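**Lesent Surgical Skills Forum**
Practical Skills > Closure and Thread Handling
Thread: Revision of the closure worksheet - comments invited
Status: open. Views: 1,798

---

**closure_lead** (Topic starter)
Posted 11 July 2022

Colleagues are invited to comment on the draft of the closure worksheet before it is issued to the August intake. The current version was written for the old Kemora practice blocks and a good deal of it no longer applies. The draft covers a single short incision closed with interrupted stitches in black thread. Running stitches have been moved to a separate sheet.

The points on which comment is particularly sought are as follows.

1. The length of thread issued for each exercise. The draft gives 500 mm.
2. The distance of the entry point from the edge of the incision.
3. The wording of step 6, "Control of the free thread", which learners have found unclear.
4. Whether thread with a worn end should be withdrawn from use.

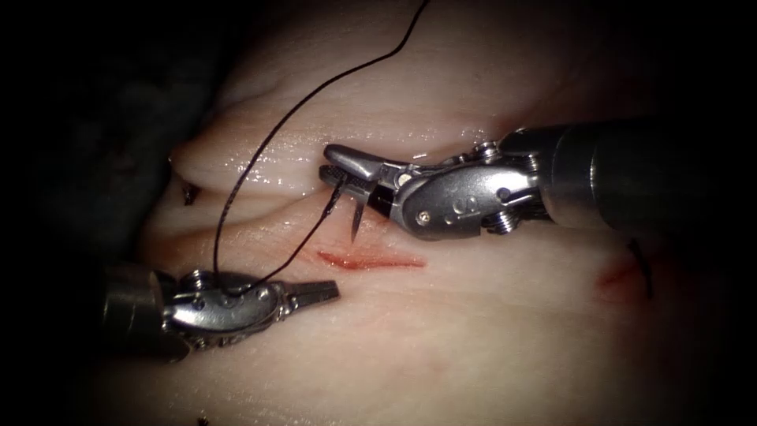 *Fig. 1. Needle point held above the upper edge of the incision, before entry.*

The paragraph as drafted reads: "Bring the point to the tissue before turning the wrist. The point should meet the surface squarely. Do not drag the point across the surface to find the entry site. Look along the thread before committing the needle, and confirm that it is free along its whole length."

Comments on spelling and layout should be sent by private message and need not be posted in the thread.

---

**theatre_stores_north**

Thank you for circulating the draft. I have two observations from the supply side.

On point 1, the length is acceptable to us. The Ekberg reels are cut in-house and the cutting board is already marked at that length. A change would require the board to be marked again, and I would ask for notice.

On point 4, I would draw attention to the thread in the figure. Close to the jaws, the end section looks thicker and slightly frayed. If the worksheet is to tell learners to discard worn thread, it would be consistent to choose a different illustration, or at least to crop this one.

---

**closure_lead**

The observation is noted. I had looked only at the needle. I should prefer to keep the picture, as it shows the relation between point and incision very clearly, but I accept that the text and the figure ought to agree.

---

**tutor_gallery_two**

I must disagree with the suggestion that it be cropped. Learners will meet thread in this condition in the first session, and they should be taught to notice it. I would leave the figure as it stands and add one line to the text: "Inspect the thread where it meets the needle." The present draft says only that the thread should be inspected, without saying where.

On point 2, the draft asks for the same distance on both sides of the incision but gives no means of judging it. Our own sheet asks learners to mark both points in ink before the first stitch and to work without marks from the third. I can supply the wording if it is wanted.

---

**second_assist**

I do not support ink marks. We used them for two intakes. Learners became accurate at hitting the mark and no better at choosing the site. When the marks were withdrawn, the stitches wandered - in several cases more widely than those of learners who had never been given marks at all. A short ruled line on a separate card, placed beside the work, gives the eye something to measure against and leaves the decision with the learner.

---

**tutor_gallery_two**

That has not been our experience, although our groups are smaller. May I ask whether the marks were withdrawn all at once? We remove those on the far side first.

---

**second_assist**

All at once, at the start of the second session. Removing the far side first was not tried. I am content for both methods to be mentioned and for centres to choose.

---

**closure_lead**

I am reluctant to offer a choice within the worksheet itself. The tutor notes are the proper place for it. The worksheet will say "an equal distance on each side" and the notes will describe the ink and the card. Please send the wording for each by private message.

On point 3, the text of step 6 is at present: "Manage the thread so that it does not interfere." Most of the complaints concern this sentence, and with some justice.

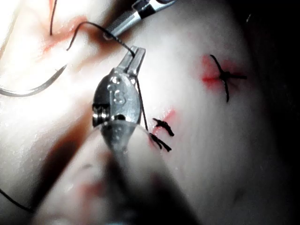

**Step 6 - Control of the free thread**

Proposed replacement text:

"Hold the thread, and know which instrument is holding it. When thread is passed from one instrument to the other, the receiving jaws should close before the giving jaws open. Keep the tips near to each other during the pass. Leave slack between them. Do not pull against the tissue while both instruments hold the thread."

The illustration shows the black thread at the tips of both instruments, with a loop lying between them. I believe it answers the complaint better than any sentence could, but I should be glad of other views.

---

**theatre_stores_north**

The replacement text is a clear improvement. I would query "know which instrument is holding it". In the picture both are holding it, and a learner who reads the text closely may think that a fault is being shown.

---

**closure_lead**

Agreed. I shall amend it to "know at every moment what is holding it".

---

**suture_notes_desk**

I write as the person who answers learner queries on this section, and I have a more general concern. The textured jaw is a common source of damage to thread. The tip of the upper instrument in the second figure has a textured face of that kind, as does the lower jaw in the first. Nothing in the draft tells the learner where along its length the thread may be gripped. I would suggest: "Grip only that part of the thread which will be cut away." This is the rule given in the Bezerra handbook and it is easily remembered.

---

**second_assist**

The rule is sound for a knot, where the tail is to be cut. It cannot be followed when drawing a long thread through, as in step 5. There the thread must be taken wherever it can be reached, and much of it will remain in the tissue or be used for the next stitch. If the rule is printed without qualification, we shall have learners pulling everything through by the needle, and we shall then be writing a further worksheet on bent needles.

---

**suture_notes_desk**

I take the point regarding step 5. Would "Where possible, grip only that part of the thread which will be cut away; elsewhere, grip lightly and once" be acceptable?

---

**second_assist**

It would. "And once" is useful. Much of the wear I see comes from repeated small grips in the same place.

---

**tutor_gallery_two**

I am not persuaded that "lightly" helps a beginner, who has no measure of it. "Firmly enough to hold and no more" says the same with a test attached. Otherwise I support the sentence.

One further matter. The surface in the second illustration is very pale towards the upper left and will print almost white on our copier. The thread itself is dark and will reproduce well. The patches of red staining on the tissue may come out as grey smudges, and learners may ask what they are. I would recommend that this sheet be printed in colour, or that the figure be darkened slightly before issue.

---

**theatre_stores_north**

Colour printing for the full run is a matter of budget. The order is for 3,000 sheets across all centres. I could support colour for the tutor copies and black and white for the remainder.

---

**closure_lead**

Let us proceed on that basis, with the figure darkened for the black and white version. I would rather spend the difference on thread.

The position so far:

| Item | Position |
|---|---|
| Length of thread | 500 mm, unchanged |
| Entry point | "An equal distance on each side"; ink and card methods moved to tutor notes |
| Step 6 | Replacement text adopted, as amended |
| Gripping the thread | Sentence from suture_notes_desk adopted; "lightly" still under discussion |
| Worn thread | Line on inspection adopted; withdrawal not settled |
| Fig. 1 | Retained uncropped |

On withdrawal, I should like to hear from centres that reuse part-lengths. The draft says that any worn thread is to be discarded. Some centres trim the end and continue.

---

**kemora_site_office**

We trim and continue, and have done so for as long as the practice blocks have been in use here. A trimmed length is quite adequate for tying. It is not adequate for a full exercise, and we keep the two in separate trays. We would object to a rule requiring all worn thread to be discarded. We would not object to a rule that trimmed lengths be used for knots only.

---

**theatre_stores_north**

That arrangement would suit us also. I would ask that the trays be labelled. Mixed lengths were returned to us last year and had to be sorted by hand - a tedious morning.

---

**suture_notes_desk**

No objection. Please could the term be "part-length" throughout. The draft uses "offcut", "remnant" and "short" on the same page, and I receive queries about all of them.

---

**closure_lead**

"Part-length" will be used. The rule will read: "Part-lengths may be used for knot practice only and are to be kept in a labelled tray."

On "lightly", I have adopted the wording from tutor_gallery_two unless there is a strong objection. The revised draft will be placed in the shared folder under the same title, and the thread will remain open for corrections until the sheet goes to print.

---

**second_assist**

No objection to the wording. On page two, the paragraph on entry still refers to "Fig. 3". There are only two figures.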